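Section 9. Setting Up the Platform Display Controller

This section applies to stations on the Plikach to Rultwood line. Set-up must be carried out by staff authorized by the line operations office.

1. Confirm with the control room at Skelley that no train is due at the platform during the work.

2. Switch on the controller and wait for the start screen.

3. Enter the station number. For Asante, enter 492. For Rultwood, enter 961.

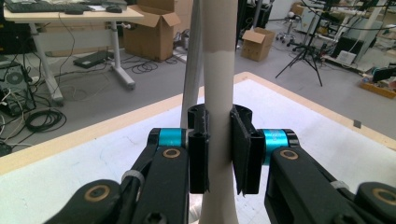 4. Select "Timetable" and load the current service file. Loading may take several minutes.

CAUTION: Do not switch off the controller while the file is loading. An incomplete file will cause the display to show incorrect departure times.

5. Set the message delay to 3000 milliseconds. Shorter settings make scrolling text difficult to read from the far end of the platform.

6. Select "Test" and compare the departures shown with the printed timetable. Check the destination, the platform number and the calling points of each train.
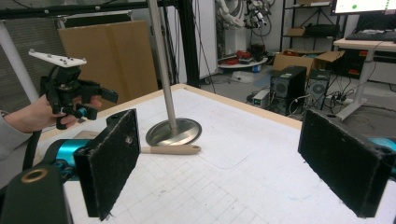

If any entry differs, return to step 4 and load the file again. If the difference remains, leave the display in "Out of Service" mode and report the fault to Detlef Teuber at the line operations office.

NOTE: The June timetable change requires a new service file. Station numbers are retained and need not be entered again.

7. Select "Live" and inform the control room that the display has returned to service.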